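# Kit care at home: notes for ship's company and dockyard staff

Revised April. These notes cover clothing and personal equipment taken home between patrols or after a shift on the refit at Kinnear. They replace the sheet that was pinned up in the Vollville drying room. Anything on loan from stores goes back to stores for cleaning and isn't covered, and that includes lifejackets, immersion suits, anti-flash hoods and gloves, and breathing apparatus of any sort.

## Before anything goes in the machine

Empty every pocket, including the pen pocket on the sleeve and the tool pocket on the right leg. Welding slag, lockwire and split pins collect in the bottom seam and will score a drum. Turn the pocket linings out and brush them over a bin.

Close zips and hook-and-loop fastenings. An open hook strip will pull threads on a jersey in one wash, and the strip itself fills with lint and stops holding.

Overalls worn during blasting or the removal of old paint do not go home at all. They are bagged at the dockside and go to the contract laundry. Coatings taken off older hulls can contain lead, and a domestic wash spreads the dust to whatever goes in next. The same applies to anything worn while lagging is being disturbed, where the procedure on the permit takes priority over this page.

## Flame-retardant overalls

Read the label first. Two fabrics are in circulation, one with the retardancy in the fibre and one with a treated cotton finish. They look alike on the hanger.

- Wash separately from ordinary cotton, inside out, at the temperature on the label.
- Use a plain liquid detergent. Soap flakes leave a deposit in hard water, and the deposit burns.
- No bleach of any kind, including the oxygen bleach found in most white washing powders.
- No fabric softener and no starch.
- Line dry out of strong sun, or tumble on low if the label permits it.

A garment stained with fuel or hydraulic oil must be fully clean before it is worn near hot work. If the stain or the smell is still there after a second wash, hand the overalls in and draw another set. Do not tumble dry or iron anything that still smells of fuel. Oil left in the fibre can heat up by itself in a folded pile, and this has caused fires in laundries ashore and afloat. Take the load out of the dryer when the cycle finishes, shake it out and let it cool flat.

Small tears may be patched only with the issue repair cloth and thread. Polyester thread from the sewing box melts. Kenneth Sutherland keeps the repair cloth in the slop chest and will cut a piece to size if given the measurement.

## Diesel and hydraulic oil

For ordinary cotton overalls and T-shirts, treat the mark dry. Water first will hold the oil in.

1. Lay the cloth on an old towel and blot. Do not rub.
2. Cover the mark with cornflour or bicarbonate of soda and leave it for 2 hours.
3. Brush off outdoors.
4. Work in a little washing-up liquid with a nail brush, going with the weave.
5. Rinse warm and check before washing normally.

Diesel smell lasts longer than the mark. Hang the garment outside for a day before washing, then soak it in warm water with a cup of soda crystals. Soda crystals are too harsh for wool and silk, and will dull aluminium fittings such as the tags on older kitbags.

Rags soaked with linseed oil or teak oil are a separate matter. Spread them flat outdoors, single thickness, until stiff, or put them in a lidded metal tin filled with water. They must not be put in a pocket, a kitbag or the kitchen bin.

## Foul-weather jackets and trousers

Salt is the usual reason a jacket stops shedding water. The crystals draw moisture and hold it against the face fabric, and people then assume the membrane has failed. Rinse in fresh water, cuffs and hood especially, and hang on a wide hanger with the zip open. A bath is easier than a sink. Run the zip up and down under the tap.

If water still soaks into the outer layer once the salt is out, wash with a technical cleaner and reproof. Most spray treatments want the garment damp and then gently warmed. Follow the bottle. Ebony Kerslake tried the wash-in type against the spray on the upper deck jackets used aboard Gemine last winter, and found the spray lasted longer on the shoulders. The wash-in type also coats the lining, and a lining so treated does not take up sweat.

Neck and wrist seals in latex need clean water, full drying and a dusting of unscented talc. Keep them away from copper and brass, which spoil the rubber. Sun cream does the same more slowly.

## Safety boots

Take out the insoles and loosen the laces down to the last eyelet. Stuff with newspaper, change the paper after an hour and again at bedtime, then leave the boots on their sides in moving air. A radiator or an engine-room casing will crack the leather at the flex point and can loosen the sole bond.

White tide marks are salt. Wipe with equal parts white vinegar and water, then with plain water, and apply dressing once the leather is dry. Avoid heavy greases on boots marked antistatic, and don't put thick aftermarket insoles in them. Both can alter the resistance of the boot. Check the tread for swarf with a blunt screwdriver before walking on vinyl flooring.

Boots with an exposed toecap are finished. They should not be kept on for gardening if children are likely to borrow them, as the cap edge is sharp.

## Wool jerseys and knitwear

Most complaints received by stores concern wool. The jersey is machine washable on a wool cycle at 30 degrees, provided the spin is kept low and the load small. Use a detergent without enzymes. Ordinary biological liquid attacks the fibre, and the damage shows first at the elbow.

Dry flat on a towel, pulled to shape while damp. Ribbed collars and cuffs stretch when hung, and the weight of the water does most of it. Shoulder patches should be smoothed by hand and left alone with the iron.
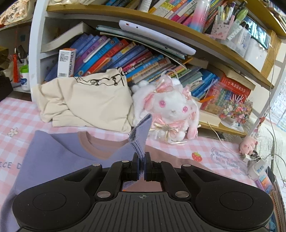
Check collars and hems for loose thread before folding. A pulled loop is taken through to the inside with a fine crochet hook or a needle threader. Cutting it starts a ladder. Where an edge has begun to fray, run a line of small backstitch behind the damage and then oversew, using a single strand. Two strands make a ridge that rubs under a lifejacket collar.

Moth is more of a risk ashore than afloat. Clean wool is seldom touched, so wash before storing, and seal it in a bag with a label showing the month. Cedar blocks lose their smell in a season and need a light sanding.

## Packing the kitbag

Locker space on the Gatirska class is narrow and deep, with one shelf. Rolled clothing stows better than folded. Roll from the collar down, with socks inside the last turn, and put a band round each roll.

- Boots at the bottom, soles outward, in a cloth bag.
- Foul-weather gear at the top, where it can be reached without unpacking.
- Wash kit in a side pocket, with aerosols capped.
- Matches and lighter fuel stay at home.
- One dry set in a sealed bag, squeezed flat.

A kitbag that has come home damp should be emptied the same evening, turned inside out and hung by the base. Mildew spots on canvas can be brushed off outdoors once dry and the cloth wiped with diluted white vinegar. Never mix vinegar with bleach, and don't use one straight after the other.

## Buttons, badges and the iron

Use a button stick. Polish that reaches dark cloth leaves a grey ring, and once dry it should be brushed out with a soft toothbrush before any water is used. Gilt staybright buttons are anodised aluminium and need only a damp cloth. Metal polish takes the finish off.

Press serge and barathea through a damp cotton cloth. For a shiny seat or elbow, hold the iron just clear and let the steam lift the nap, then brush. Descale a steam iron in hard-water areas before doing whites. Brown flecks on a shirt front are nearly always scale from the sole plate and will come out with lemon juice if caught while wet.

## Hand tools brought home

Rinse off salt, dry, and wipe with a thin film of light machine oil. Ratchets should be opened and greased sparingly. Torque wrenches are wound back to the lowest setting on the scale, kept in the case, and never oiled internally. Those with a calibration sticker belong to the workshop and should not have left it.

Wet-and-dry paper is good for light rust, from 400 grit up to 2,000 for measuring faces that aren't critical. Micrometer anvils are not to be touched with it. A sachet of silica gel in each drawer will hold off rust for a winter, and can be dried again in a low oven if the packet says so.

## Stores

Exchange of worn items is at the Vollville counter, with the old item in hand and clean. Paweena Bunnag deals with boots and foul-weather gear, and Donnie Tosh with everything else. Repair cloth, button sticks and seal talc are held in small quantities. Corrections to this page go to Alžběta Hrubý, in writing, with the label of the garment attached if the query is about washing temperature.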